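Skomer Kitchen: demonstrations of simulated sink-side tasks

Data card and usage notes, release 3
Last edited March 1, 2022
Maintainers: Friederike Diekmann (scenes, assets), Bảo Lã (recording, checks)

Summary

Skomer Kitchen is a set of simulated demonstrations for training policies that learn by imitation. All of it was made in the Etitz simulator by people steering a simulated arm from a desk. There is no real-world footage in this release. The set holds 558 demonstrations across 16 tasks, all of them set on the stretch of worktop next to a kitchen sink.

We made it because our own policies did well on open tabletops and badly near clutter, and we wanted training examples where the clutter was the main difficulty.

What is in the download

demos/ one folder per task, one file per demonstration
scenes/ the scene files needed to replay them
splits/ lists of file names for training, validation and test
tools/ scripts for replay, rendering and format conversion
CHANGES.txt differences between releases

Each demonstration file holds the colour images, joint positions, gripper opening, the commands sent by the operator, the pose of every movable object, and a short instruction in English. Depth images are not stored. They can be rendered again from the object poses with tools/render.py, which takes a while but saves a great deal of disk space.

Tasks

The tasks fall into a few families: moving a bottle, placing or removing a plate, putting cutlery in a holder, turning the tap, and moving an item between the sink and the worktop. The full list, with the exact instruction wording, is in demos/tasks.txt. Instruction wording was written by the maintainers and then reworded by the operators, so most tasks have several phrasings. We did not correct them for style. "Put the bottle by the rack" and "bottle goes next to the dish rack please" are both in there.

How the demonstrations were recorded

Operators used a Bahrami hand controller with the desk clamp. The simulated arm follows the controller while the trigger is held and stops when it is released, so many files contain short pauses where the operator moved their hand back to a comfortable position. We left the pauses in. If your training code is upset by long stretches of zero motion, run tools/trim.py first and keep the default threshold.

Before each attempt the scene is reset and the movable objects are placed at random within limits set for the task. Bottles may be put anywhere on the open worktop, including close up against the front of the rack. The rack moves only a little, and the sink and tap never move.

Each operator did a practice session on a task before their attempts were kept. An attempt ends when the operator presses the end button or after 1,000 steps, whichever comes first.

Checks

Success is decided by a script that looks at the final object poses. Bảo then watched a replay of every attempt the script had passed and threw out those where the goal was met by accident, for example where a bottle was knocked into the target area and never held. Failed attempts are not included in the main folders. A small number are kept in demos/failed/ for anyone working on failure detection, and these have not been sorted.

Scene assets and their limits

The dish rack is the asset that caused the most work. It is modelled as thin round rods with a row of zigzag dividers along the bottom, and its utensil holder hooks on at one end.

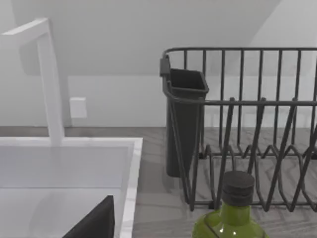 For collisions we use a capsule for each rod, which slows the simulator down but stops objects from passing through the dividers. In release 1 the whole rack was a single solid block, and plates could not be put into it at all. If you have old scene files lying about, delete them.

Glass is rendered as a simple translucent material. Highlights look reasonable but bending of light through the bottle is not modelled, and a policy trained only on these images should not be expected to cope with real glass. Cork stoppers are fixed to their bottles and cannot be pulled out. Water is not simulated. The tap tasks are judged by the angle of the handle.

Known problems

The utensil holder can jitter when pushed hard from below.
Some instructions say "left" when the operator meant the left of the arm. We have marked the ones we found in tasks.txt.
All operators were right-handed, and approach directions reflect that.
Worktop and wall colours vary very little between scenes.

Suggested use

Train on the training split, choose settings on validation, and report results on test with the reset seeds supplied. Please report each task separately as well as the mean, as the plate tasks are a good deal harder than the rest and an average hides this. The set is meant for research on manipulation. It should not be the only evidence that a policy is safe to run on a real arm near people.

Replaying a file

Install the Etitz simulator, then from the top folder run:

python tools/replay.py --task bottle_to_rack --index 3

Add --headless on a machine with no display. If the replay drifts from the stored poses, check that the physics step in your settings matches the one in scenes/config.txt.

Next release

We plan to add wider variation in lighting and surfaces in June, along with left-handed operators. Reports of broken files are welcome through the Sandonov issue tracker. Give the task name and the index, and attach the replay log if you have one.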